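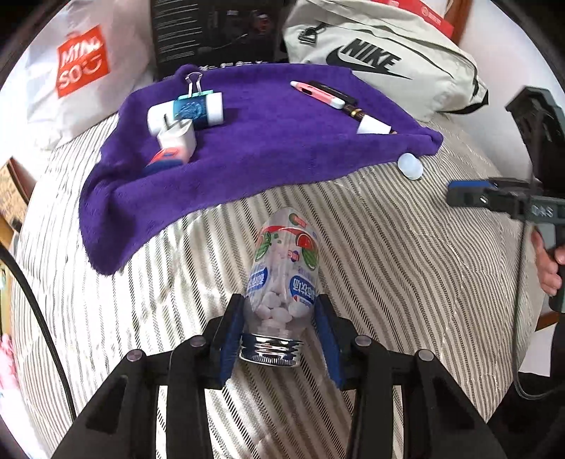 Velau Residential Bedding – Fitted Covers and Towels

Supplied to colleges, boarding houses, hostels and staff accommodation

Catalogue section 19

Velau supplies fitted mattress covers, flat sheets and quick-dry towels to organisations that manage shared accommodation. The range is designed for regular commercial laundering and is sold by the carton. Orders from private households are not accepted through this page.

Residential bedding is available in two weights. The Csonka cover is the standard weight and is suited to rooms that change occupant at the end of each term or season. The Rallus cover is a heavier cloth with a deeper pocket, intended for hostels and short-stay rooms where linen is changed several times a week. Both are offered in plain and striped patterns. Colours may vary slightly between dye lots, and customers who require an exact match should order the full quantity at one time.

Csonka fitted cover

Cloth: cotton and polyester blend
Sizes: single, long single, king single, double
Edge: elastic on all four sides
Carton quantity: 100
Order code prefix: CS

Rallus fitted cover

Cloth: heavy cotton blend
Sizes: long single, king single, double, queen
Edge: elastic on all four sides, with reinforced corners
Carton quantity: 100
Order code prefix: RA

Mattresses should be measured before an order is placed. The depth should be taken at the centre of the long side with the mattress lying flat and any topper in place. Mattresses of the same nominal size can differ in depth, particularly where older stock has been kept in use alongside new purchases. Covers that have been washed cannot be returned on the grounds of incorrect size.

Microfibre towels

Towels are stocked in bath, hand and sports sizes. Microfibre dries faster than cotton terry and takes up less shelf space, but it must be laundered separately. Cotton lint will attach itself to the cloth and is difficult to remove. Fabric softener reduces absorbency and should not be used at any stage.

Darker colours should be washed on their own for the first two cycles. A colour may be assigned to each floor or building at no additional charge, provided that each colour is ordered in full cartons.

Laundering

Wash covers in warm water with a neutral detergent. Chlorine bleach may be used on plain white covers only. Tumble dry on a medium setting and remove promptly, as elastic left in a hot drum will lose its stretch. Striped covers may be ironed on the reverse side.

Food and drink stains should be treated before the wash. Sugar residues, including those left by confectionery and soft drink, are best loosened with cool water and a soft cloth. Hot water may be used once the residue has been removed. Stains containing red or blue food colouring may need a second treatment.

Room labels

The Proto label system is an optional addition to any cover in the range. A woven tab is sewn into the foot end and carries a room or building code of up to six characters. Tabs are fitted before dispatch and cannot be added to covers already supplied. Codes should be submitted as a single typed list with the purchase order – handwritten lists will be returned for confirmation.

Prices and minimum order

A carton of Csonka covers in long single is priced at $3,531, excluding tax and freight. Proto tabs are charged at $354 per carton. Prices for other sizes and for the Rallus cover are provided on written request. The minimum order is one carton of any single size and pattern. Towels may be added to a bedding order but are not dispatched separately.

The prices shown on this page took effect in June 2024 and apply to all new accounts. Existing customers will remain on their contract rates until the contract is renewed.

Delivery

Stock items are dispatched within ten working days of a confirmed order. Orders with Proto tabs require additional time, and customers preparing rooms for a July intake should contact the office as early as possible. Deliveries are made to a ground-floor loading point. A signature is required.

Samples and enquiries

Fabric swatches are available to account holders without charge. A full-size sample cover may be borrowed for fitting and must be returned unwashed in its original bag.

Enquiries about sizing, labels and contract rates should be addressed to Pin-yu Hsueh, Institutional Accounts, Velau. Please quote the order code prefix and the mattress depth in all correspondence.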